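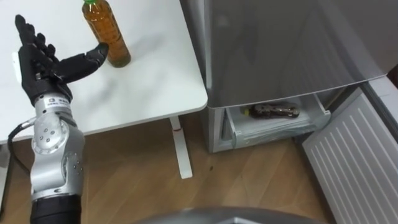

Posted in May by the editor, Cavport Walking Notes

Hi neighbors! I'm looking for people who walk the same bit of Cavport over and over and wouldn't mind writing down what they hear. Birds, delivery trucks, the bell at the ferry landing, somebody's radio – all of it counts.

I started this as a page in my own notebook and now it's going to be a little book, printed by Felirent in a run of 199 copies. I need six more walkers to fill the gaps, mostly the streets north of Tuominen Park and the path behind the old Grundura mill (I'd love an early riser for that one!).

You'd do three walks a week through the end of the month, any time of day, and send me your notes however you like. Typed, scribbled, a voice memo, I'm not fussy. Each finished piece can run up to 2,000 words but most are way shorter, and my own is barely a page.

There's no pay, sorry, but you get two copies of the book and your name in it if you want that. Kids are welcome with a grown-up. Dogs too, obviously.

To join, drop a note in the box at the library desk with your street and a good phone number.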